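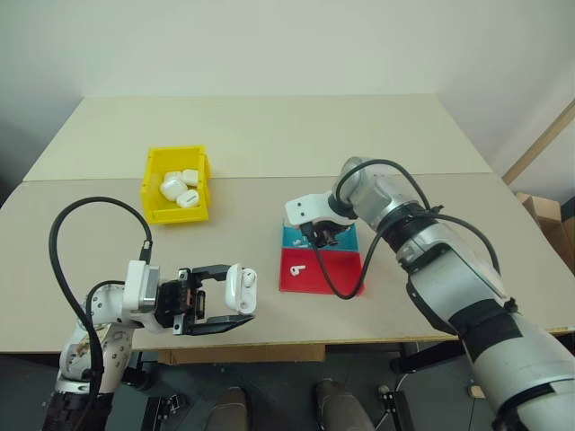 Callden Boating Club Forum > Training and Courses > Is the winter navigation course worth it for a river boater?

tidewatcher_phyl
Posted May 28, 2018

Hello all! I've been a member for two seasons and mostly potter up and down the river in Kettle, our little cabin cruiser. The new training list has gone up and I see the coastal navigation course is running again from December. I'd love to do it, but my other half thinks it's daft when we never go past the harbour mouth. Has anyone done it as a river person? Did you get anything out of it?

Phyllis Birkett

mudberth
Do it! I did it last winter and I'm still going on about it. We never left the river before that and now we've been round to Ginismont and back, 2 nights away, and I plotted every bit of it myself. The tides evening was my favourite (bring a rubber, you will need it) and there's a proper chart to practise on, so you're not squinting at photocopies.

oldropeend
I'll be the grump. If you're staying on the river I'd spend the winter on the boat handling sessions and a first aid day. Tidal heights are lovely but they won't help you get onto a pontoon with the wind blowing you off it. I've seen people with every certificate going take the paint off three boats.

mudberth
Fair, but the handling sessions don't run in winter! She could do both.

oldropeend
They run until the clocks change. After that, yes, all right.

Digby Fairweather
I teach four of the evenings, so I'm biased, but I'd say come along. Half of last year's group were river boaters and they were a joy. We start from nothing: what the numbers on a chart mean, how to take a bearing, how to use the buoys. You don't need your own plotter or any maths beyond adding and taking away. The homework is short passages, mostly between here and Ginismont, and people get very competitive over it.

The exam is optional. I'd have a go anyway — the marking is kind.

gps_gary
Genuine question, why paper? I've run Drivus on a tablet for years and it has never let me down. Seems a lot of cold evenings to learn something the screen does for you.

Digby Fairweather
We cover both, Gary. There's a whole evening on electronic charts now. Come to that one if nothing else, I'd like someone in the room who will argue.

oldropeend
Mine went blank 600 yards off the bar with the sun on it. Overheated. I had the paper one below and was very glad of it. So I do agree with Digby there, even if I'm grumpy about the rest.

gps_gary
I carry a spare phone. But fine, put me down for the screen evening.

tidewatcher_phyl
You are all brilliant, thank you! I've read this thread out over tea and been told I may as well, so I'm in. Digby, do I need to buy the chart beforehand? And is parking all right behind the clubhouse in the evenings?

Digby Fairweather
Wonderful news! Don't buy anything, the practice chart comes with the course pack. Parking is fine, but keep left of the slipway or you'll be boxed in by the gig rowers' trailer.

mudberth
See you there, Phyllis, I'm going to sit in on the tides evening again. Bring Kettle's log if you keep one, we all like a nose!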